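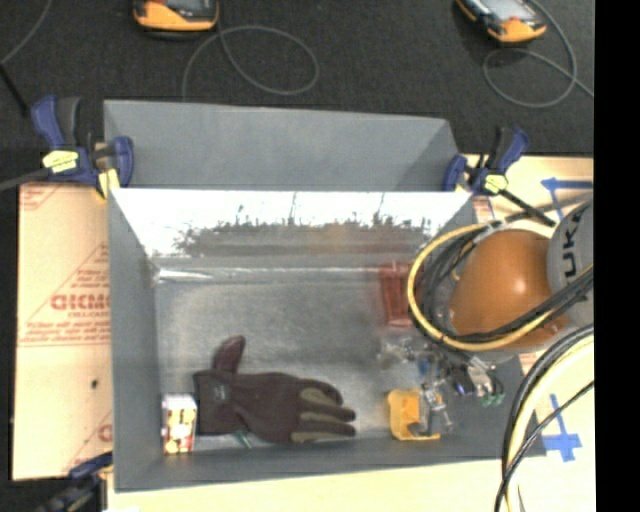
Ladstead Makers' Club, Shared Tools and Storage Team

In Defense of the Mixed Bin
by Halyna Kovalchuk
July 31, 2018

In May our club voted on a proposal to remove the mixed bins from the workshop and put every small thing into its own labeled drawer. The proposal won by 2 votes. I voted against it, and I would like to explain my reasons more slowly than I could do at the meeting, where I speak fast and lose my articles.

A mixed bin, for those who have not worked with us, is a metal bin where things go when they have no other place. One can find a work glove there next to a small carton, and close to them a yellow-orange plastic piece with a curved opening, and something red and ribbed further back. These things do not belong to one family. A person who likes order sees this and becomes nervous. I understand this feeling very well. In my own kitchen the spoons lie in one direction.

But a workshop is used by many people, and a drawer system has a cost which was not discussed enough. Thodoris Drakos, who wrote the proposal, calculated that we need 101 drawers. He made a very beautiful list, and I say this without irony. The drawers from Sarantis, with rails and label holders, would take 3000 from our budget. For this money we could repair the extraction in the wood room and still buy new blades.

The money is not my main argument, however. My main argument is about the moment when a tired person stands at the end of the evening with an object in the hand and does not know what it is called. Let us say it is a plastic clip from some machine. Is it "fasteners"? Is it "spare parts, plastic"? Is it "unknown"? With a bin, the person puts it in the bin and goes home. With 101 drawers, the person reads labels for a short time, and then puts the clip on the windowsill. I have seen our windowsill in the weeks after the last reorganization. It became a mixed bin also, but without walls.

In the place where I worked before, a repair shop called Pramard, we had a full drawer system. It was made by a man who left, and after him the labels slowly stopped being true. The drawer "washers 6" contained pencils. Everybody who worked there a long time knew this, and every new person opened the drawer for washers and found pencils. I think a false label is worse than no label. When I search in a bin, I know from the beginning that I must search. I look with my eyes and I move things with my hand. When I open a labeled drawer and the thing is not there, I conclude that we do not have it, and I go to buy a new one.

Thodoris answers that labels stay true if people are disciplined. He is right, and he is himself disciplined. But a rule should be made for the members we have. We are 100 people with different hours and different habits, and half of us learned to tidy from parents who had different opinions about it.

There is one point where I must agree with the other side. Some things should never be in a mixed bin. Blades and anything with an open point should have a fixed place, because the hand goes into the bin before the eye is finished looking. Gloves I would also prefer to keep in pairs on hooks. A single glove in a bin is nearly lost already, even when it lies on top, since the person who needs gloves looks for two. Batteries should be apart too. If the proposal had said only this, I would have raised my hand for it with pleasure.

I would also accept that a bin must be shallow and must have a bottom that one can see. A deep bin is a grave. In a shallow metal one the things lie beside each other, and a strong color helps a lot. Red and yellow plastic I find immediately. Dark things take longer, and perhaps we could put a piece of bright tape on the dark tools that are used often. Tape costs almost nothing.

What I ask for is modest. Keep two or three mixed bins, on the table near the door, at a height where a person does not need to bend. Empty them fully once in a month, and let whoever is present decide what goes back to a shelf and what goes away. At Nullon, the neighbor workshop, they do this with coffee and it takes less than one hour. I have joined them for it, and I came home with a good file that no one there remembered buying.

The drawers are not ordered yet. Thodoris told me he is waiting for a second price, so there is still time to speak about it at the next meeting. I will bring my list of what should have a fixed place, and it is a short one.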